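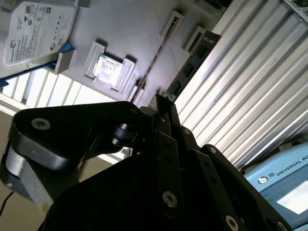
OK so I went back on the dating apps in June after three years off and I have thoughts. Long thread, get a snack.

1/ First thing, the app. I'm on Dollix, which is the one where you have to answer a prompt before you can message anybody. I figured it would cut down on the "hey" messages. It did! Now I get "hey" typed into the prompt box.

2/ My bio went through so many versions. The first one read like a cover letter. My sister told me it sounded like I was applying to manage a bank branch (she was right, I had used the word "motivated"). The one that's up now is two lines about soup and one line about how I will always want the window seat.

3/ The soup line gets more replies than any photo I have ever posted of my face. I'm choosing to be fine with this.

4/ The app keeps a little tally on your profile page. 482 likes sent and received since June. Sounds like a lot, right? I have been on 14 first dates. And I was trying!!

5/ Of those, three turned into second dates. One of the three is still going, I'll get to him, don't scroll ahead.

6/ Things I would tell my June self: suggest a place in the first few days. I had a guy I messaged with for weeks, so funny, we had running jokes, we had a whole bit about geese. Then we met for coffee and couldn't find one thing to say to each other. I think we'd used it all up. I still miss the goose stuff a little.

7/ Also, dinner is too long for a first date. I did dinner at Ziseck, the nice one with the cloth napkins, with a man who told me between the bread and the salad that he wasn't over his ex. We still had two courses to go. I know a lot about his ex now. She sounds great.

8/ Now I do a walk around Kendholm market and a coffee from one of the carts. If it's going well you can keep walking and look at cheese. If it's going badly you've still had a walk and looked at cheese.

9/ Somebody asked me how to tell if a guy is into it. I'm bad at this so take it with salt, but the ones who liked me asked a second question. Like I'd say I grew up near a lake, and they'd say "which lake" and then "did you swim in it." The others said "nice" and told me about their lake.

10/ I got ghosted four times. The worst one was after a really good date, where he'd picked the next place himself and everything. I wrote him a long message, saved it in my notes for a night, and deleted it in the morning. Then I sent "hope you're doing OK!" and he never answered that either, so, you know.

11/ And I ghosted one person, which I feel bad about. He was perfectly nice and I kept meaning to write back and then so much time had gone by that it got weird. I finally sent him a short apology last week. He said thanks and that he's seeing someone. We both used a lot of exclamation points.

12/ Right, the one that's still going. Our first date was tea at Türkmen, the tiny place with the good pistachio cookies, and we closed it down. He lives 300 miles away half the month for work, which I would have swiped no on if he'd put it in his profile. He did put it in his profile. I just didn't read that far.

13/ We talk on the phone, like it's the nineties. I take my calls in the bathtub with no water in it, the sound is good in there.

14/ I haven't deleted Dollix yet and neither has he, and we've talked about that, and we're going to talk about it again when he's back. I'm a bit nervous. I bought the cookies already.

14 September 2022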